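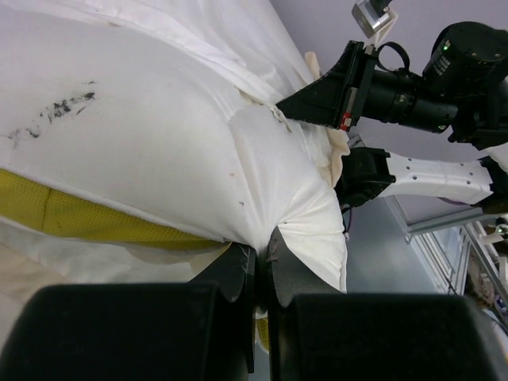

白い中綿ものの黒ずみ汚れ、家で落とせますか

投稿者:Golnar Kordestani
カテゴリ:洗濯・衣類の手入れ
2026年5月14日

急ぎです、すみません。白い中綿入りの寝具に黒っぽい汚れ。斜めにスーッとこすったような感じで、茶色っぽい点々もいくつか。何の汚れか不明。油なのかカビなのかも分かってないです。

7月に義母が泊まりに来るのでそれまでになんとかしたい。クリーニング屋に聞いたら「落ちる保証はできない」と言われて、しかも仕上がりまでけっこうかかるそう。

やったこと
ぬるま湯+食器用洗剤でトントン → 変化なし(と思う)
濡れタオルで拭いた → ちょっと広がった気が、、

洗濯表示はタグが色あせてほぼ読めません。手洗いの桶マークっぽいのがあるような。中身は多分ポリエステル。羽毛のカサカサした感じはないです。

うちの洗濯機は縦型で古め。黄色いメッシュの布も一緒にあるんですが、これも同じ洗い方でいいのか。色移りがこわい。

質問まとめると
漂白剤は使っていいのか、どれを買えばいいか
丸ごと洗うべきか部分だけか
乾かし方。前に枕を洗って中が団子になったトラウマあり

よろしくお願いします。

Mehrangiz Zareiさんの回答

まず拭くのやめてください。広がります。

順番だけ書きますね。

1 乾いた状態で軽く掃除機。ノズルは浮かせぎみ。すす系とかホコリ系だとこれでけっこう薄くなります。濡らすと繊維の奥に入るので乾いてるうちが勝負、もう濡らしちゃったなら一回完全に乾かしてから。

2 目立たない端っこで試す。綿棒に洗剤液つけて5分おいて白布で押さえる。生地が変に毛羽立ったり色が出たらそこで中止。

3 油っぽい汚れなら食器用洗剤の原液を少し、指でなじませてからぬるま湯。裏にタオル当てて上からたたく。こすらない。

4 残ったら酸素系漂白剤(粉のやつ)。塩素系は使わないで。ポリエステルでも縫い糸とか樹脂加工が黄ばむことあります。お湯は40度まで。つけ置きは長くて1時間。
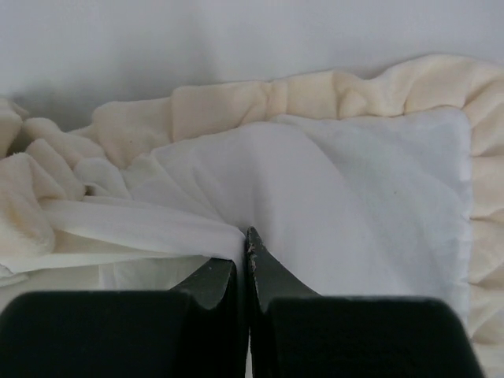 つまんだところ。厚みのある所は押し洗いで

黄色いメッシュは別洗い一択です。最初の1回は絶対一緒にしないこと。白いタオルの端を濡らして押しつけてみて、黄色がつくなら今後もずっと別。

カビかどうかは、においと場所で判断かな。点が密集してて湿気たにおいがするならカビ寄り。茶色い点は鉄サビの可能性もあって、それだと酸素系ではほぼ動かないです。サビ用の還元系が要るけど、白物以外には使えないので注意。黄色のほうには絶対かけないで下さい。

丸洗いはタグ読めないなら手洗いモード想定で、浴槽で踏み洗いがいちばん安全。縦型に無理に詰めると浮いて片側だけ擦れるし、脱水で暴れて止まります。うちは一回それで床が水びたしに。

Kourosh Fallahiさんの回答

コインランドリーで1,000円出して大型で回す。終わり。

漂白とか考える時間がもったいない。乾燥まで突っ込めばふわふわになりますよ。落ちなかったらカバーかければ見えないし。

 └ Mehrangiz Zarei
 タグ読めないのに高温乾燥は怖くないですか。中綿が固まったら戻せませんよ

 └ Kourosh Fallahi
 低温にすればいい。自分は低温で40分、途中で一回出してほぐす。失敗したことない

 └ Golnar Kordestani
 近所のとこ、低温が選べるか見てきます

Nermina Mladenovićさんの回答

乾かし方のとこだけ。遅くなってごめんなさい、仕事の合間に書いてます。

団子になるのは半乾きのまま放置がほとんどの原因だと思います(うちの経験)。キルトの縫い目が入ってるものは中綿が動きにくいので、枕よりはだいぶマシなはず。縫い目なしの枕は正直あきらめたほうが早い。

やり方
・脱水は短く、1分を2回とか。間に向きを変える
・物干し2本にまたがせてM字に干す
・2、3時間おきに裏返し、手のひらではさんでパンパン叩く
・固まりは指先でつまんでほぐす。引っぱらない、縫い目がやられます
・表が乾いても中はまだ。もう一日干すつもりで
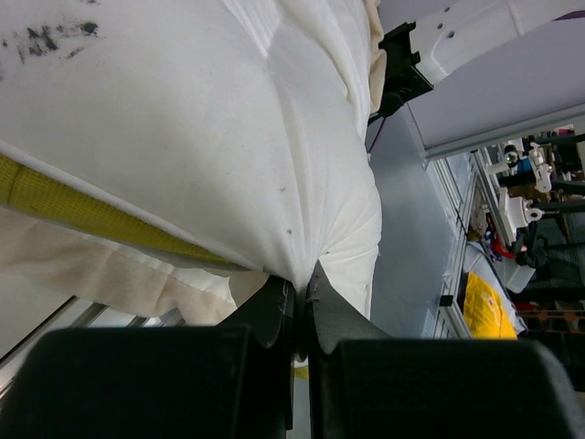

つまむとシワが放射状に寄る。これくらいの量ずつほぐす

完全に乾いたかは重さで見てます。洗う前に体重計で量ってメモしておいて、同じ数字に戻ったらOK。だいたいの人は量らずにしまって、あとで臭くなって泣く。一晩おいてもう一回量ると安心です。

酸素系は粉のほうが安いです。私のは水2リットルに大さじ1くらいで使ってるけど、箱の表示が優先で。すすぎは思ってる倍やってください。洗剤残りは乾いてから輪ジミになります、これ本当に目立つ。白だと特に。輪ジミになったら部分じゃなくて面全体をもう一度ぬらしてすすぐと消えることが多いです。

あと天気。湿度高い日は部屋干し+扇風機のほうが早い時もあり。除湿機あるなら下から当てる。

Golnar Kordestani(質問者)からのお礼

みなさんありがとうございます!! まずは乾かして掃除機からやってみます。塩素系を買うところだった、あぶない。

体重計は思いつかなかったです。黄色いのは別にします。サビの見分け方がまだちょっと不安なので、だめだったらまた書き込みますね。

ベストアンサーは最初に来てくれたMehrangizさんに。Nerminaさんの干し方もスクショしました。

この回答は参考になりましたか? はい 191 いいえ 4

関連する相談
枕の中綿がかたよる、直し方
酸素系漂白剤のつけ置き、ステンレスの桶でもいい?
白いカーテンの輪ジミ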